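July, a bit after 6 in the morning

Couldn't sleep, so I'm writing this at the kitchen counter with my feet in a tub of ice water. Yesterday was the Bernlow game and I want to get it down before I start remembering it nicer than it was.

We lost. Fine. We lost by two, and last summer we lost to them by 24, so I'm choosing to be in a good mood about it. Camance rec league, women's B division, a gym with no air conditioning and one working water fountain. You would think it was the finals the way my stomach felt on the drive over. I had half a banana and threw the other half in a bush.

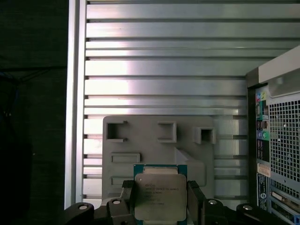
Xeon in the gripper.

Anyway, the game. Coach started me at the point because our regular point guard has a bad ankle, and I haven't played the point since high school. I'm a corner shooter. I like to stand in the corner and be left alone! First possession I dribbled it off my own knee and it went straight to their fastest player, who was so surprised she almost missed the layup. She did not miss the layup.

After that I calmed down a little. Their zone is the same zone they always run, with the two tall ones in the back and everybody else just sort of waving, and if you get the ball to the elbow you can do whatever you want. It took me most of the first half to remember that. Once I did we went on a run, and I had three assists in a row, which might be more than I had all of last season. The bench was screaming. Somebody's kid was hitting the bleachers with a shoe.

Halftime we were up by one. I drank a whole bottle of that orange stuff and regretted it right away. 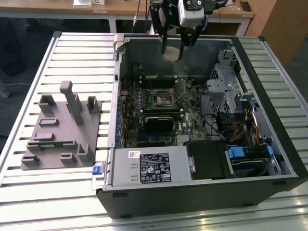 Side panel off, socket empty.

The second half I don't love thinking about. I got tired — really tired, the kind where you start bending over with your hands on your shorts whenever the whistle blows — and my passes got lazy. Two steals in a row, both mine, both the same dumb cross-court pass. I knew it was dumb while it was leaving my hands. Coach didn't yell, she just looked at the ceiling for a while.

But we hung in. Our center was a monster on the boards, and we finally hit some free throws (I went four for four, thank you very much, all those evenings at the park hoop were worth it). With under a minute left we were down two and had the ball. I got it to the elbow, just like I was supposed to, we got a clean look, and it rolled around the rim and came out. That's it. That's the whole ending. I've watched it in my head 100 times already and it rolls out every time.

Handshake line was friendly. One of the Bernlow women told me I should play the point more often, and I can't decide if that was a compliment or a scouting report.

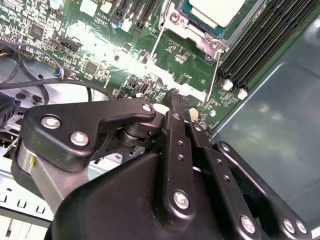 Over the motherboard, close up.

Afterward most of us went for tacos and sat outside until the place closed. I had roughly a gallon of horchata. We talked about the Emidstead tournament at the end of the month and whether we should even enter. The fee went up again, and you have to play three games in one day, and half of us can't walk right now. I voted yes. I think I was the loudest yes. Ask me again when I try to go down the stairs.

Also, new shoes. I finally gave up on the old pair, the ones with 99 miles of gym floor in each toe, and wore the Shokris I've been breaking in around the house. No blisters! A little slippery on the dusty end by the stage, but everybody was slipping down there.
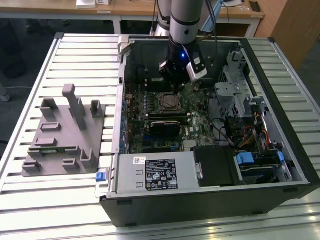
What I really need before Emidstead is legs. I can run the offense if I'm not dying, so the plan is hill sprints twice a week and the long way home on my bike. And I need to quit floating passes over the top and get the ball down inside, where our center can do something with it. Straight down into the middle from above, like that arm going into the open computer case, with no drifting around out by the edges. I might draw it on my hand. Coach wants us to work on entry passes at the next practice anyway, and I'm bringing the heavy ball.

Ice is all melted now. My left knee still looks like a grapefruit and I have to be at work at nine. Going to try for one more hour on the couch.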